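¿Por qué el jabón se lleva la grasa?

Seguro que alguna vez has metido las manos llenas de mantequilla debajo del grifo y has visto que el agua pasaba por encima, tan tranquila, sin llevarse nada. ¡Qué rabia da! Pues vamos a ver por qué ocurre eso, y de paso conocerás a unas ayudantes pequeñísimas que viven dentro de cada gota de jabón y de detergente.

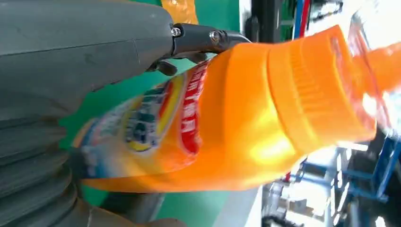 Una botella, vista muy de cerca.

El agua y el aceite no se llevan bien. Si echas un chorrito de aceite en un vaso de agua, sube a la superficie y se queda allí flotando, y aunque lo remuevas con todas tus fuerzas, al ratito vuelve a separarse. Con la grasa de una camiseta pasa lo mismo: el agua sola resbala y la mancha se queda donde estaba.

El detergente lleva unas moléculas con forma parecida a la de un renacuajo. La cabeza adora el agua, y la cola, en cambio, huye de ella y prefiere agarrarse a la grasa. (Los científicos las llaman tensioactivos, una palabra larguísima que puedes soltar en la cena para presumir un poco.)

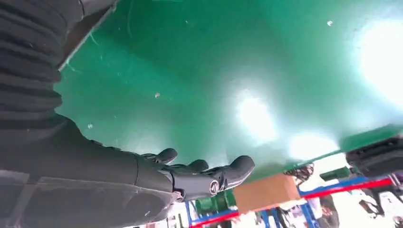
Cuando muchas de esas moléculas encuentran una gotita de grasa, clavan todas la cola en ella y dejan la cabeza hacia fuera, como los pinchos de un erizo. Esa bolita se llama micela. Como por fuera solo hay cabezas amigas del agua, el agua puede arrastrarla sin problema, ¡y adiós mancha!

Remover ayuda muchísimo, porque rompe la grasa en gotitas más pequeñas. Por eso la lavadora da tantas vueltas, y por eso conviene que te frotes bien las manos, también entre los dedos.

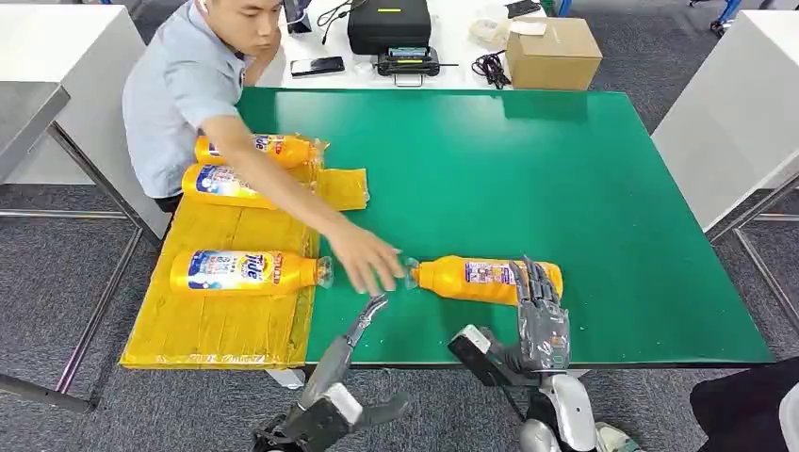 Prueba en casa: la pimienta que huye

Pide a una persona mayor que te acompañe. Necesitas un plato hondo con agua, pimienta molida y 2 gotas de lavavajillas.

Espolvorea la pimienta sobre el agua y espera a que se quede quieta. Mójate la punta del dedo con el lavavajillas y toca justo el centro del plato. ¡La pimienta sale disparada hacia los bordes! El jabón debilita la «piel» del agua en ese punto, y el agua de alrededor tira de la pimienta hacia fuera. Si quieres repetirlo, lava bien el plato y cambia el agua.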